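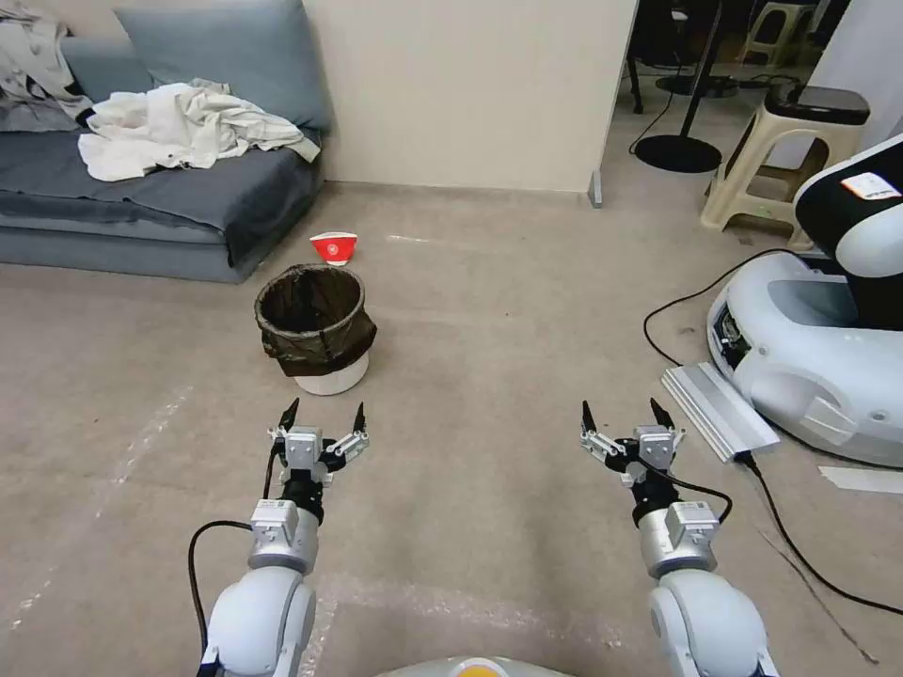
Photo: list member, from the head camera of the Jestport unit

To: home-robots list
Subject: Re: Jestport two-arm kit, anyone had it running?

> We are looking at the Jestport two-arm kit for a pick-up-and-tidy
> project at Condness. The sales page says it will clear small litter
> from a floor and put it in a bin "with no site preparation". The
> dealer is Vistham. Before I ask for money I would like to know:
>
> 1. What do you get for the price, and what is extra?
> 2. Are the stock grippers any good on light, soft things?
> 3. How bad is the cabling?
> 4. Is the Medrano support plan worth paying for?
>
> We would be on carpet most of the time, if that matters.

We have had one since January, on the trial terms Vistham offers, so I can answer most of this. I have no connection with Jestport or the dealer.

On 1. You get the base, two arms, a two-finger gripper for each arm, the head camera and the control software. The charger is in the box. Spare fingertips are extra, and so is the second software seat. Ask for the price with both included, as the quote we got first left them out and we had to go around again.

On 2. Better than I expected on paper and card, worse on cloth. Our test job is a paper cup on the floor next to a lined wastebasket, with a sofa behind. We set the same job 39 times over the trial, moving the cup each time. It failed 7 of those. Most of the failures were the fingertips closing on the rim of the cup and pushing it away. The fingertips are narrow and come to a point, which helps with thin things lying flat and hurts when the approach angle is off. I would try the wider tips if the dealer has any.

Cloth is a separate matter. We have a shirt-folding routine from the Jestport samples and have not got it to finish once on a sofa seat. On a table it does better. If your project includes laundry, ask Vistham for a demo on your own furniture. 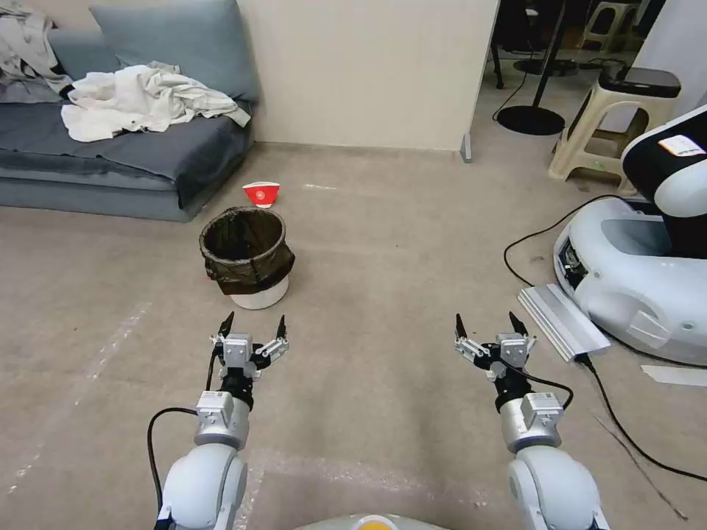

Trial area: wastebasket and paper cup, both grippers open.

A word on bin liners. The plan software treats the folded edge of a plastic bag as part of the bin, so a loose corner makes the opening look smaller to it. Pull the bag tight over the rim. The manual does not mention this. "No site preparation" is a stretch for that reason alone, and you will also want to mark where the bin goes if you plan to compare one run with the next.

On 3. Each arm has cable running outside the wrist. It has not snagged on anything here, but I slow the arms down near chair legs and similar. The setting is in the motion menu, default 1000, and we run it at 511. The units are not explained anywhere I could find. At our setting a run takes longer and the motion near furniture is smoother. I would start low and work up.

On 4. Medrano answered our two tickets, one the same afternoon and one after a long wait. The first was a login problem. The second was a wrist calibration fault, and they ended up sending a file that fixed it. If you have somebody in house who is comfortable with calibration, skip the plan for the first year. If you don't, get it.

On carpet: no trouble with the low flat kind. I can't speak for anything deeper. Light-colored marks and streaks on the floor did get picked out as objects by the earlier software, so make sure you have the current version before you test.

We have not decided whether to buy. The arms are fine for what we need and my doubts are mostly over the manual and the extras. If you get a written quote from Vistham, I would be glad to compare it with ours off list.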